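Unit 4: Surface Reflectance and Task Lighting
Course notes, Interior Lighting Practice
Instructor: Oluwaseun Akpan

4.1 Terms

Illuminance is the light arriving at a surface, measured in lux. Luminance is the light leaving a surface toward the eye, measured in candelas per square meter. A lux meter held flat on a desk gives the first. It says nothing about the second until the reflectance of the desk is known.

For a perfectly matte surface the two are linked by

L = E × R / π

where L is luminance, E is illuminance and R is reflectance as a fraction between 0 and 1. The formula fails for glossy finishes, where luminance depends on the viewing angle. Use it for paint, uncoated paper and most matte tops.

4.2 Worked case

The Hirnel reading room was measured in September with the blinds closed. The matte desk tops had a reflectance of 69 percent. The floor had a reflectance of 15 percent. With 500 lux on the desk, the desk luminance is

500 × 0.69 / 3.14 = 110 cd/m²

With the same 500 lux on the floor, the figure drops to 24 cd/m². The floor in fact receives less light than the desk, so the true ratio is larger than the reflectances alone suggest. Students often skip this step and report the reflectance ratio as the luminance ratio. Marks are lost for it.

4.3 Uniformity

Uniformity is the lowest reading on the task area divided by the average. Take readings on a regular grid and leave the meter still until the display settles. Keep your own shadow off the sensor – the most common source of bad data in the lab reports.

A single fitting placed to one side gives a falloff across the work surface. On a dark or patterned top this is easy to miss. On a plain white top it shows as a faint gray tint, and the eye picks it up more readily where the wall behind is also pale.

4.4 Contrast at the edge of the task

Where the work surface and the wall are close in luminance, the far edge of the surface is weakly defined. Fahad Ansari's guest lecture on the Baloch offices treated this at length; his slides are in the Arar folder. Dark objects placed on or above a light surface raise local contrast sharply. Record them in your sketch, with their position relative to the grid. 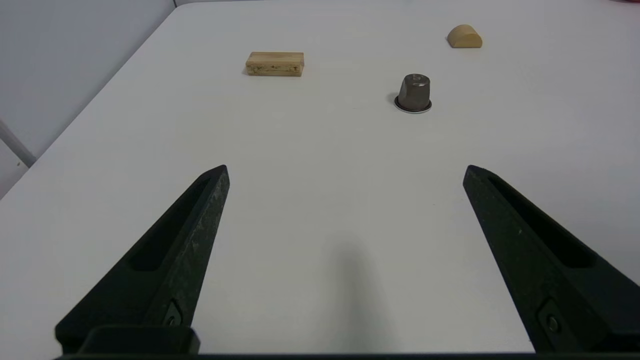
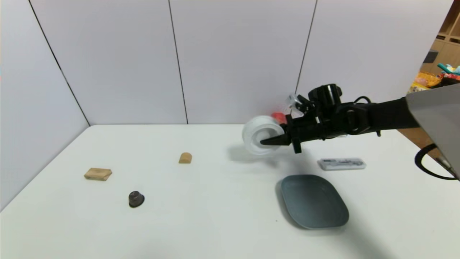
Fig. 4.1 (both views). White tabletop with pale wall behind.

4.5 Exercises

Compute the luminance of a matte wall with a reflectance of 57 percent at 200 lux. Repeat for a surface of 5 percent at the same illuminance.

Read chapter 3 of the Sosari notes before the next lab.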